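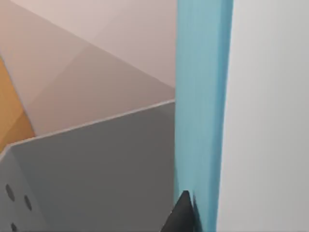 Figure 2. Rendered corner with a gray panel beside a blue vertical strip.

4.1 Colour names at home

What a rich set of answers we got! Across 1,071 replies from households in Flendstead and Arndale, people named wall colours with real flair – "oatmeal", "wet sand", "Nan's kitchen". Pale pinks and beiges drew the widest spread of names, and blues the narrowest. Farooqui and Ruppert saw the same pattern in Nygård, where 90 speakers took part. Older speakers often borrowed names from food, and we would love to see this followed up in Lurnudau.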